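1/ ok so I've finally quit buying fancy coffee for a month (all of July!!) and I have thoughts. Mostly about how much I was spending at Verlow, which I'm not going to type out

2/ The beans are from Trelcombe, medium roast, ground the night before because my grinder sounds like a lawnmower and my neighbors have a baby. Yellow mugs are the only mugs, I don't make the rules 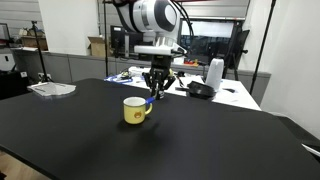

Concetta Dal Bello wrote back that grinding the night before is a crime and she'd take the angry neighbors. Noted, Concetta!! The baby's mom says hi

3/ Water matters way more than I thought. I went with 202 degrees and 230 grams for a small cup, and let it sit 4 minutes before I touch it. Boiling made everything taste like burnt toast

4/ Still can't do milk foam at home. I've tried the jar trick, the whisk, all of it, and I end up with warm milk and a wet counter. Black it is

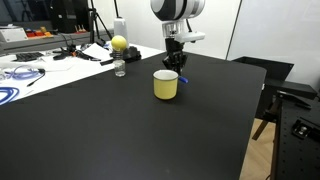 5/ Stuff I'd buy again: the cheap scale. Stuff I wouldn't: paper filters in the giant box, they take up a whole shelf. Anyone want 4,000 filters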